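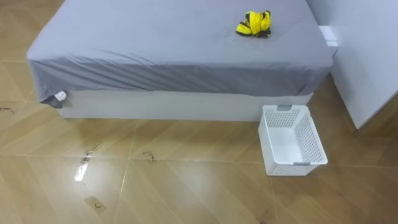
Vangelis Pappas wanted to know, before he had taken his coat off, whether the thing could do socks. He has since become our longest-standing customer, so we feel able to report that the answer was no. It can do socks now, provided you don't mind whether they come back as pairs.

We are Tsolakis, a small firm in Ilberg that makes one product and spends a great deal of time apologising to it. The product is called Skilla. It is a home tidying robot, and its job is to get clothes off beds, chairs and floors and into a laundry basket. It doesn't wash them, iron them or have views on them. People at trade fairs find this disappointing, and then go home to a bedroom with a jersey on the bed and a basket standing empty in front of it, and some of them ring us.

## How we began

There were 4 of us at the start, in a rented unit behind a tyre shop, building a robot that would fold shirts. We worked on folding for longer than we care to put on a public web page. The shirts ended up looking like something posted through a letterbox by an angry person. Laurențiu Olteanu, who still runs our software side and still owns one of those shirts, suggested we try the bit that comes before folding. We have been there ever since.

There are 11 of us today. The tyre shop has closed, which has done wonders for our phone calls.

## What Skilla does

You pick the rooms and show it the basket. When you tell it to start, it looks for anything it takes to be clothing, picks it up, carries it over and lets go. Shirts and towels are its strong suit. Sports kit is harder, being slippery and usually balled up, and we practise on it more than on anything else. Fitted sheets we have taught it to leave alone, after a May we don't discuss, during which it regarded every made bed as one very large garment.

It is slow. A person in a bad mood will clear a bedroom faster, and we have tested this with several. The point is that you can be in the kitchen.

Things it won't do:

- stairs
- anything with a cat on it
- coats on hooks, which it believes are people
- shiny floors in strong sunlight, unless you are patient or own curtains

That last one is being worked on. Glare on glazed tiles gives it trouble, and a stray hair on the floor can hold its attention for longer than it deserves.

## Buying it, or not

Skilla comes in two forms. You can buy it outright, with a 3-year guarantee, or take it on our monthly service, called Jisard for reasons that made sense at the time. Jisard covers repairs, software updates and a visit from one of us to set it up in your home. We'll ask you to leave the place as it normally is. Everybody tidies up first, and then we have to throw things about in a stranger's bedroom while they watch.

If you don't get on with it, you have 7 weeks to send it back. Please check the gripper for socks before you pack it.

## Finding us

The workshop in Ilberg is open to visitors by appointment. Bring washing if you like; we are always short of clothes we haven't seen before, and you'll get it back in a basket.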